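Camisa de satén arrugada: ¿plancha, vapor o la dejo colgada y ya?

Publicado por Bushra Janjua en Cuidado de la ropa 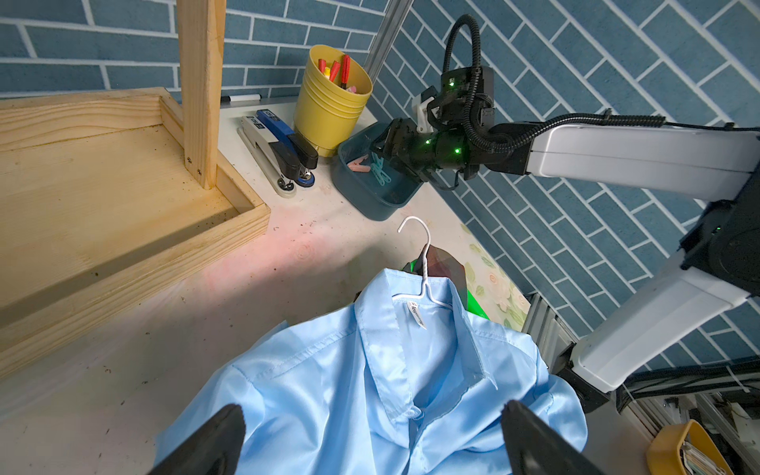
Hola a todos, y perdón de antemano si me alargo, que siempre me pasa. Tengo una camisa de satén azul claro, de cuello en pico, que me encanta y que me pongo muchísimo menos de lo que debería porque siempre acaba hecha un acordeón. La colgué en una percha blanca de alambre, de esas finitas, pensando que con el peso se iría estirando sola, y de momento sigue con arrugas por todas partes.

Mi madre planchaba el satén por el revés con un paño encima, pero ella tenía una mano que yo no tengo (ya quemé una blusa en la universidad y todavía me duele). La etiqueta del cuello es tan pequeña que no me aclaro con la letra, y no sé si es seda o poliéster. La compré en una tiendecita que ya cerró, así que tampoco puedo preguntar. ¿Qué haríais vosotros? Y otra cosa: ¿la percha de alambre le puede dejar marca en los hombros? ¡Mil gracias!

Zdenka Kovačević

¡Hola, Bushra! Te entiendo perfectamente, yo tengo un vestido que vive en el fondo del armario por lo mismo. Lo primero, busca una segunda etiqueta en la costura lateral, por dentro, más o menos a la altura de la cadera. Muchas marcas ponen ahí la composición y dejan en el cuello solo el nombre y la talla. Con una lupa o con el zoom del móvil se lee bastante bien.

Si es poliéster, plancha al mínimo, del revés, con un paño de algodón fino en medio y sin dejarla quieta en ningún sitio. Empieza por el cuello, de las puntas hacia el centro, luego los puños y las mangas, y deja el cuerpo para el final. Si es seda, lo mismo, pero con la prenda apenas húmeda por igual y nunca rociándola a gotas, que luego quedan cercos y da mucha rabia. En los dos casos prueba antes en el faldón, en la parte que va por dentro del pantalón.

Y sí, cambia la percha, por favor. El alambre marca los hombros, sobre todo si la camisa pasa semanas colgada. Una ancha, forrada o de madera bien lijada, te irá mucho mejor.

Irfan Swati

Yo la cuelgo en el baño mientras me ducho y listo. Las arrugas gordas no se van, eso también te lo digo.

Shazia Rizvi

Me sumo a lo de Zdenka y añado lo mío, que es el vapor vertical. Uso un vaporizador de mano Evex desde hace 5 años y para el satén no lo cambio por nada. Lo paso por dentro de la camisa, a un palmo de la tela, mientras con la otra mano tiro suavecito del bajo. Para el cuello sí que saco la plancha, porque con vapor solo no me queda nunca bien, se me levantan las puntas.

Luego déjala colgada media hora con espacio a los lados antes de guardarla. Si la metes enseguida entre otras prendas se vuelve a arrugar, y toca empezar otra vez. ¡Ya nos contarás cómo te queda!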